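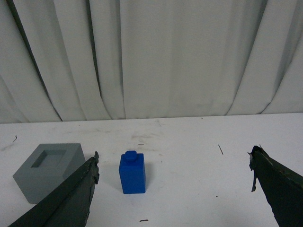
**Breltisden Product Office** · thread · 8 May 2021

**1/** The Breltisden block-and-socket kit for two-finger grippers is now open for orders. It is intended for schools, training centers and small laboratories that need a basic insertion task and do not wish to machine their own parts.

**2/** Each kit holds one blue block with a single stud on top, one gray block with a square recess, a printed task guide and a roll of replacement finger tape. The task is to pick up the blue block and stand it in the recess.

**3/** The parts were reviewed by Henryk Szulc and Brisa Manríquez at our Vallodel workshop. Their review covers 3,273 attempts over 14 working sessions. The full log is available to any institution on written request.

**4/** Reviewers asked for two changes to the draft guide. The section on finger tape has been moved to the front, and the starting positions are now given as drawings. Both changes are in the edition now shipping.

**5/** On finger wear: tape on gripper fingers frays at the edges and may hang from the tip. The guide asks operators to check both fingers before a session and to replace any strip that has come away. 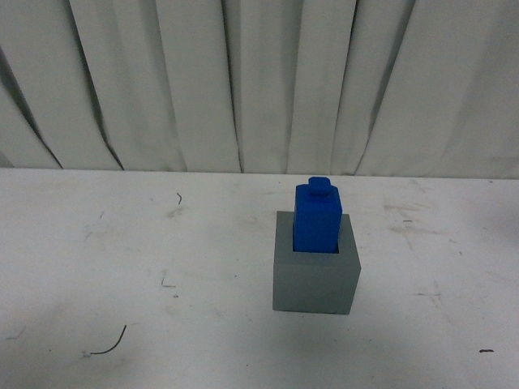 *Page last changed: February, by B. Manríquez (applies to the linked task guide)*

**6/** The guide counts an attempt as complete when the blue block stands upright in the gray one, stud facing up, with the gripper withdrawn. The block need not be centered. It is narrower than the opening, and a gap on one side is acceptable.

**7/** A plain white table is suitable. Scuff marks and stray fibers do not affect scoring, although we advise wiping the surface before recording results that will be shared with others.

**8/** The price is 99 dollars per kit, shipping not included. Orders of 2 or more kits for one address are packed together. Schools may pay by invoice.

**9/** Muammer Güler has asked whether the kit may be used with grippers from other makers. It may. The guide gives the finger opening required, and no software from Breltisden is needed to run the task.

**10/** A round version of the recess is under study with Uvumwood. No delivery date has been set, and we are not taking advance orders for it.

**11/** Questions on orders should be sent to Braulio Cuevas. Questions on the task guide should be sent to Abundio Jaramillo, with the edition number from the back cover.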